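Subject: Re: [scanning-floor] No-reads on the carton line, and the missing leading zeros

On Thursday, Vandana Tomar wrote:

> Hi all,
>
> We moved our shipping labels over to new stock from Saxena
> in November and the fixed reader over the outbound conveyor has been
> miserable ever since. Last shift we ran 1,334 cartons and got 107
> no-reads, all kicked to the hand station. Same printer as before, a
> 300 dpi thermal transfer. Same label design, same Prulov reader,
> nothing on the conveyor has moved. The handhelds read the kicked-out
> cartons first try, which is driving me up the wall.
>
> Second thing, probably not related: when they do get scanned by hand,
> Flurkgate drops the leading zeros off the carton number. Only from
> the handhelds. The fixed reader sends them through fine.
>
> Has anyone been through this? I'd love to not replace the reader.
>
> Vandana

Hi Vandana,

Oh boy, yes, we've been through this at Toncombe, both halves of it, and please don't replace the reader yet!

I'd start with the stock. When you say new stock, is it glossier than the old one? Ours was. I couldn't see much difference holding two labels side by side at my desk, but once I put them under the light on the conveyor, one of them had a big bright stripe right across the bars. A person with a handheld fixes that without thinking, they just tip their wrist a little until it beeps. Your fixed reader can't do that, so it sits there staring into its own glare all day long.

If your reader is mounted square to the carton face, try tilting it. We went 15 degrees first and that helped some, then we went to 30 and lost a few reads on the far edge of the wider labels, so we came back and settled in between. Do it with the line stopped and a bad carton taped in place, and run the reader's test mode while somebody nudges the bracket. Mark the old position with a paint pen before you loosen anything (ask me how I learned that one).

Then look at the ribbon. If you changed the face stock and kept the same wax ribbon and the same darkness setting, there's a good chance the bars are printing a bit fat or a bit patchy. Get a magnifier on it. You want the edges of the bars crisp, with the white gaps still properly white. We had our darkness cranked way up from some long-ago panic and the narrow spaces were closing in. Turning it down felt completely backwards, and it was worth more to us than the tilt was. Clean the print head while you're in there too, and look for a thin white line running the length of the label, which would be a dead dot.

One more on printing: which way does your code run coming out of the printer? If the bars come out like rungs on a ladder, slowing the print speed a notch can make a real difference. If they run like a picket fence you can probably leave the speed alone. 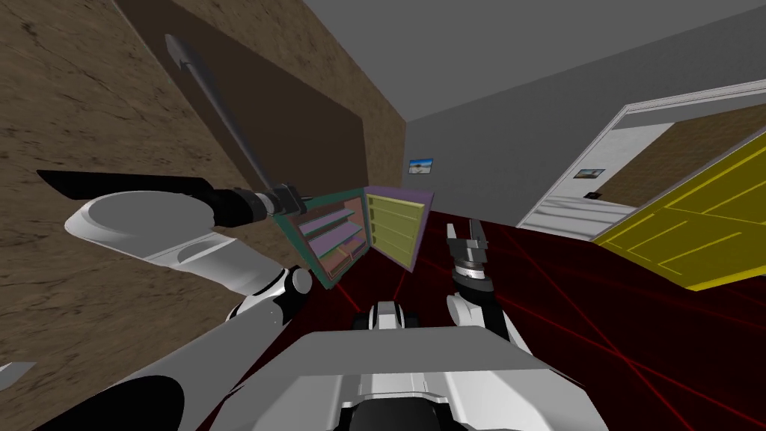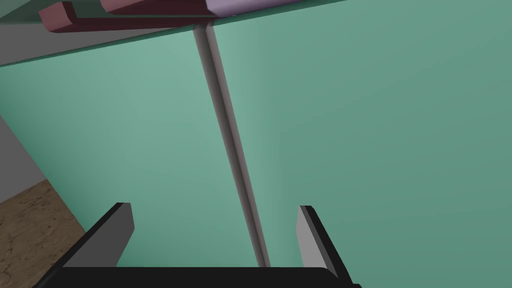
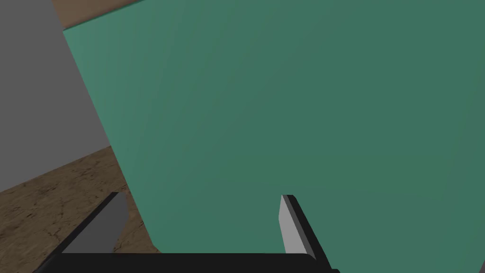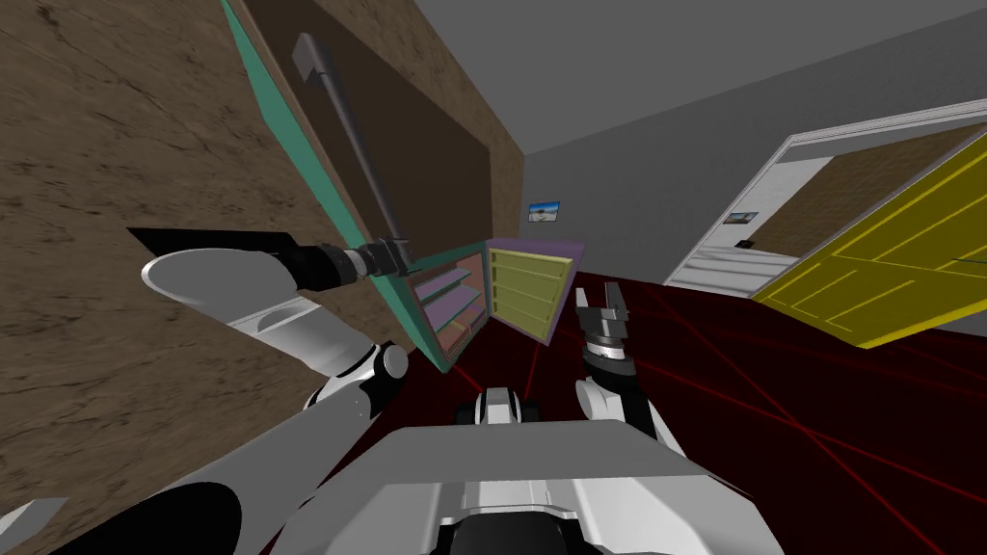

Simulator renders, a gripper in every one.

OK, the zeros. I'd bet you lunch that your handhelds are in keyboard mode and the fixed reader is coming in over the network. In keyboard mode the handheld is just typing really fast, and whatever field the cursor is in gets to decide what those digits mean. If Flurkgate has that carton field set up as a number, it'll read 00412 as 412 and throw the front away. The network input on ours goes in as text, so it never had the problem.

Easy check: open a plain text editor on the hand station, scan a carton into it, and see what shows up. If the zeros are there, the scanner is doing its job and you want to change the field type. If they're missing even in the text editor, then somebody has turned on a formatting rule in the handheld, and I'd reset one unit to defaults and try again before touching the rest. Write down your suffix setting first, by the way. We reset one and it stopped sending Enter after each scan, and the whole morning crew thought it was broken.

We left the field alone for a while and padded the zeros back in with a little script on the export. It worked until we got a customer with a different carton number length, so I wouldn't go that way if you can get the field changed.

Could you send a couple of numbers when you get a chance? I'd like to know the distance from the reader to the carton face, and whether the no-reads come in clumps or are spread out over the shift. Clumps made me suspicious of our ribbon (a wrinkle will do it, and then it clears up by itself and you never find it). And if you still have any of the old stock lying around, even half a roll, run it through today on the same printer with nothing else changed. I should have put that first, it's the quickest test of the lot.

I've got a few of our old glossy labels in a drawer if you want me to mail you some to compare against yours.

Good luck, and let us know how the tilt goes!

To post or unsubscribe, contact the scanning-floor list owner | Messages copyright their authors | Back to top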